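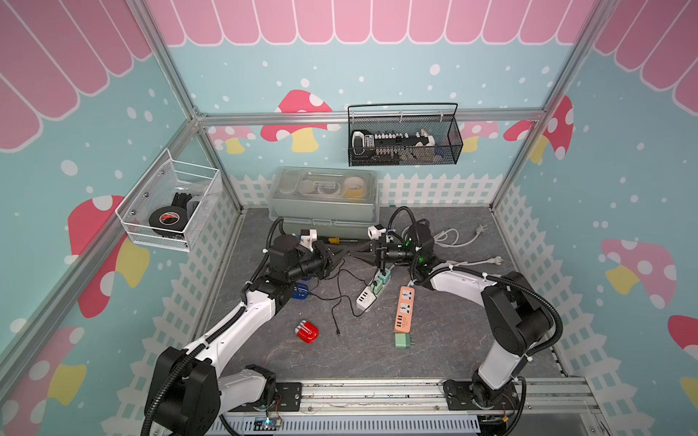 Two arms on a shared rail, grippers toward the middle, under a pink scalloped awning.

The tote bag came first, as it usually does. By Thursday of the trade show in Hinach I owned seven of them, one inside the other like a nesting doll with a drawstring, and I hadn't yet reached the second aisle.

Promotional goods are a strange business to be loyal to, but people are. Ostach has been putting other companies' names on things since its founders bought a used pad printer and set it up behind a tire shop. The catalog now runs to 1363 items. I read it on the train. There are 94 pens, of which I could tell apart maybe four, and a section called Desk Joy that I'm still thinking about.

The pens pay for everything else. A minimum order is 200, a number that sounds modest until you are a dental office with three employees and a closet. Asetti, the rival across the aisle, will go lower on mugs, and mentions this often.

What customers want, the sales staff told me, is something people will keep. What customers order is a stress ball. Ostach once talked a plumbing supplier out of stress balls and into a good steel bottle opener, and the supplier came back the next spring and bought 3043 stress balls. They were shaped like faucets. They went fast.

Then there is the matter of the logo. It arrives as a photo of a business card, or pasted into a spreadsheet, or - this happened while I stood there - described over the phone. "It's sort of a swoosh, but friendly." The art department at Tiongson, which does the embroidery, keeps a folder of these and redraws each one by hand, swoosh and all, at no charge for the first hour.

I went home with a lanyard, two lint rollers and an umbrella advertising a bank that has since changed its name. It's a very good umbrella. I've used it all January.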